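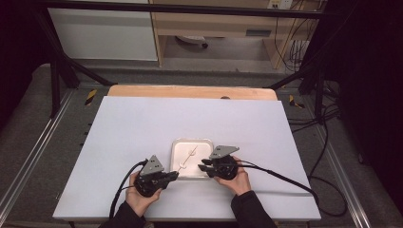 What has to be checked again when the grippers get swapped between trials?

Everything that moves or plugs in: finger pads, bushings, screws, both cables, then the zero. The full list takes a few minutes per pair and gets done for each set, even if the same set was on the bench an hour ago.

October
By Poonam Upadhyay

Handheld gripper comparison, Skestomo set vs Drineck set. Pre-run and between-run check. Comments are mine unless there's a name on them. Typed this up between runs so excuse the spelling.

WORK AREA

Board flat, does not rock -- OK. Push on all the corners, not just the near ones. Valter found it rocking last time, one foot was sitting on a cable tie.

Board wiped down -- OK. Dry cloth only.

Tray placed where both hands reach it without leaning -- OK. Don't tape it. We want to see if it slides when the tips touch the rim, that's half of what we're comparing.

Trip hazards on floor -- NOT OK at first look, loops of cable on the walking side. Pushed back under. Needs a proper hook. Asked Arnaldo, he has hooks.

Frame bolts -- OK, snug. Did not torque them.

CABLES

Left cable, strain relief -- OK.

Right cable, strain relief -- OK but stiff. On the Skestomo set you feel it pull when you rotate the wrist outward. Hayley says she stops noticing after a while, which worries me more than if she complained. Write it on the trial sheet either way.

Slack -- enough to reach the far edge of the board with both hands. Check it standing where the operator stands. I checked it from the side and got it wrong.

Connector seated -- OK. Wiggle test, watch the stream, no dropouts in 60 seconds. Drineck right hand dropped out once on the first try, fine after reseating. Keep an eye on it. If it does it again, swap the cable before blaming the board.

GRIPPER BODY

Top plate tight, no rattle -- OK both sets. Shake next to your ear.

Housing cracks -- none found. Look along the openings with the flashlight.

Exposed electronics clear of crumbs -- OK. Please look, don't blow on it.

Linkage screws -- all present. One a bit proud on the left Drineck, turned it in by hand. No thread lock on these yet, Belmiro wants to wait untill we pick a set. I'd rather do it now. Open.

Bushings -- no visible wear. Slight side play on the Skestomo left, same as before. If it gets worse the tips stop lining up and you'll see it first on thin stuff.

FINGERS AND PADS

Pads clean -- FAIL on first check. Residue from the soft lump test. Cleaned, rechecked, OK.

Pads parallel when closed -- OK. Close on a strip of paper and pull, should drag evenly top to bottom.

Tips meet -- OK Drineck. Skestomo a hair off. Usable. Shimming it is a Mikholm job, the shop there made the fingers and they want them back whole.

Full open / full close, by hand, no sticking -- OK. Do it slow then fast.

Soft lump hold -- squeeze, hold, look for it creeping up out of the pads.
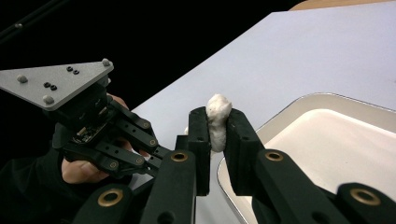

Light squeeze first, then work up. If you go straight to a full squeeze the stuff gets flattened and you've learned nothing about the pads. Use a fresh lump for each set and roll it roughly the same size. Belmiro and I do not agree on what counts as a slip. For now a slip means it leaves the pads. Shifting a little while still held is a note, not a slip.

Thin stick pick from tray -- do it at an angle to the rim, not square on. Square on is too easy and both sets pass. Angle is where the tip mismatch shows up.

Hand to hand pass -- two passes each direction. Tips can knock together here, listen for it. Knock = stop and recheck the tips before going on.

READINGS

Zero both grippers closed and empty -- OK. Someone zeroed with a lump in the pads this morning and the whole first block has to be redone. Empty pads!!

Open width reads the same left and right -- close enough on Drineck. Skestomo right reads low at full open. Matos controller does its own smoothing so compare on the raw numbers only.

Timestamps line up between hands -- OK. Clap the tips once at the start of each run so there's a mark to line up on.

OPERATOR

Sleeves down, no loose cuffs -- OK.

Grip comfortable, fingers clear of the linkage -- check this every single time. Easy to let a finger curl up under the moving parts when you're concentrating. Not a bad pinch but you'll jerk, and there goes the run.

Rest break -- every block. Forearms get tired faster with Skestomo, both Hayley and Valter wrote that down without talking to each other first.

OPEN ITEMS

Cable hook, floor side -- Arnaldo
Thread lock yes or no -- Belmiro
Skestomo tip shim -- ask Mikholm
Drineck right connector -- watch, swap cable if repeat
First block redo -- me, after lunch

Cleared to run with the items above open. Recheck pads and zero after the next swap. Spare pads are in the drawer, left side, put the bag back when your done.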